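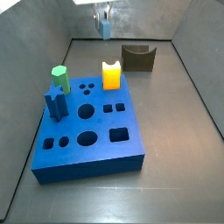

When does the toy library open again after summer? First week of September, 9:30 in the morning, same door on Caltby Street.

Quick notes then. Late returns: 50 cents a week, no change from last year. Bags go back with the toys pls, we're short of the big ones. 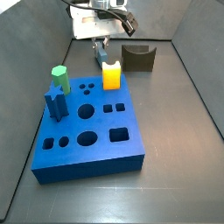

Puzzles with a missing piece, tape a note on the box. Dont hide it at the bottom! Catalog is up to 517 items now, new lists by the desk.
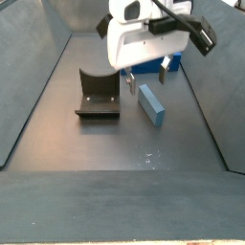
Lotte Kramer has the sign-up sheet for the Saturday-free swap morning, 2 spots left. Snacks welcome, no nuts.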